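Soft drinks go into the test tubes as Lenthorpe revises its bench course

8th February

The Lenthorpe Learning Rooms have published a revised outline for their introductory bench course, in which shop-bought soft drinks take the place of the prepared dye solutions used until now. The course covers the handling, racking and recording of small liquid samples. It is intended for adults with no laboratory background, and for older pupils who attend with a school.

The change affects the first two sessions. Learners will fill, cap, rack and label tubes of orange, red and cola-type drinks, then move them between positions in a rack according to a written sheet. No reagents are used at this stage. Heating, weighing and the use of glass pipettes remain in the later sessions and are not altered by the new outline.

According to the outline, the drinks were chosen for colour and for cost. Orange, red and dark brown can be told apart at arm's length under ordinary room lighting, and the difference remains clear when the liquid is in a narrow tube. The dye solutions were made up from powder and had to be prepared before each session, with a separate log for the stock bottles. That log is withdrawn.

Bottles are kept at the back of the table during a session, with the rack in the middle and the working space to the front and side. The raised rear section of the table is reserved for stock, so that a full bottle is not standing where tubes are being moved.
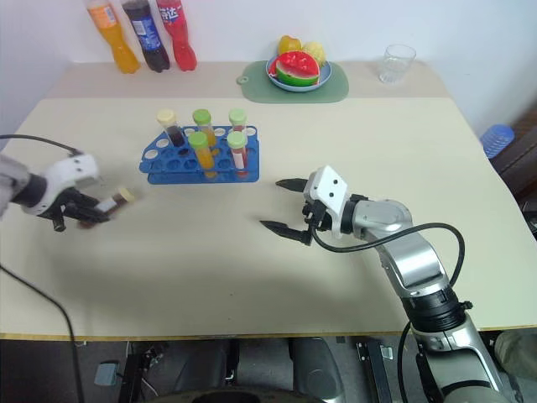

Capped tubes in a two-tier blue rack, with orange, cola and red drinks at the back of the table.

The rack is a plastic type with two tiers of round holes. The upper tier guides the tube and the lower tier holds it upright. The outline asks for several holes to be left free in every rack, both to give room for the fingers and to allow a tube to be moved without first taking another one out. A fully loaded rack is listed as a fault at the end-of-session check.

Caps are treated separately from contents. Under the earlier course, cap colour was matched to the dye, and learners tended to read the cap and ignore the liquid. The revised sheets break this link. A green cap may be found on an orange liquid or on a red one, and the record must be made from the contents of the tube and its position in the rack. Cap colour is entered in its own column.

The position record uses row first, then place in the row counting from the left. Front and back are defined from the learner's side of the table. Where two people work from opposite sides, the sheet states whose side applies, and the rack is not turned during the exercise.

Carbonated drinks bring one practical difficulty. A tube filled straight from a newly opened bottle will froth, the level cannot be read until the froth has settled, and pressure can build under a tight cap. The outline therefore requires drinks to be poured into an open jug and left to stand before use. Tubes are filled to no more than two-thirds and capped only when bubbles have stopped rising. A spilled drink also leaves a sticky film as it dries, and the table is to be wiped with warm water and then with a dry cloth. Dye spills used to need a solvent wipe and sometimes left a stain on pale surfaces.

Nothing used in the exercise may be drunk afterwards. This applies to the tubes, the jug and any bottle that has been opened at the bench. Opened bottles are marked on the shoulder with tape and are emptied down the sink at the close of the day.

The course also has a general handling session, placed between the tube work and the first use of measuring equipment. It uses household and play items in mixed shapes, set out on the same off-white tabletop as the tubes. Learners lift, turn and set down pieces of uneven outline, and return each to a stated place. The purpose is to practise clearing and resetting a shared surface, which the course staff regard as the part of bench work most often done badly. 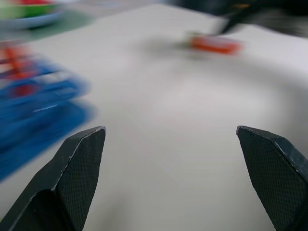 Photo: Lenthorpe Learning Rooms

Plates are included in the handling session as a fixed location. An item assigned to a plate must sit wholly inside the rim. Built-up pieces in more than one colour are assigned to the side of the table and must be moved as a single unit, with the hand placed low on the piece. If a part comes away, it is set down next to the main piece and noted on the sheet. It is not pressed back on until the exercise has ended.

The table surface itself has been left as it was. A matt, pale finish was preferred to white gloss at the last refit, on the grounds that reflected light made small marks and drops hard to find. Staff had asked whether printed position lines should be added. The outline rejects this for the tube sessions, where positions are given by the rack, and leaves the question open for the handling session.

Supply of racks, tubes and caps is through Kwok, which already provides the rooms with cleaning materials and record sheets. The order stands at over 1,000 capped tubes for the year, to be delivered in parts. Tubes are washed and used again, but caps are discarded once the inner seal shows wear. Drinks are bought locally and no brand is specified. The outline asks only that the bottle be clear, that the drink contain no pulp and that the three colours be plainly different from one another.

Labels will be printed on the Inora format already in use for the later sessions. Each label carries a rack code, a row and a place number. The contents are left off, so that they have to be read from the tube. Labels are applied below the cap and above the upper tier of the rack, with the text running along the tube. A label placed lower will catch on the edge of the hole when the tube is lifted, and this is given in the outline as the most frequent cause of tipped racks during the trial run.

The trial was held with 51 learners in mixed groups. Most completed the position record within the time allowed. The commonest error was the reversal of front and back rows, followed by entries in which the cap colour had been written in the contents column. The sheet has been redrawn with a wider gap between these two columns and a small plan of the rack at the top. Reading of liquid levels was less consistent, mainly with the cola, where the dark colour hides the curve at the surface. A light card is now to be held behind the tube when the level is taken.

A second set of equipment is to be placed at Hondstead, where the same two sessions will be offered from May. The Hondstead room has a narrower table with no raised section at the back. Bottles there will stand on a separate trolley, and the wording on stock position will be amended to suit.

Copies of the outline, the position sheet and the spill instructions are held at the Lenthorpe front desk. Schools already booked on the earlier version of the course do not need to book again. Their record sheets will be replaced on arrival.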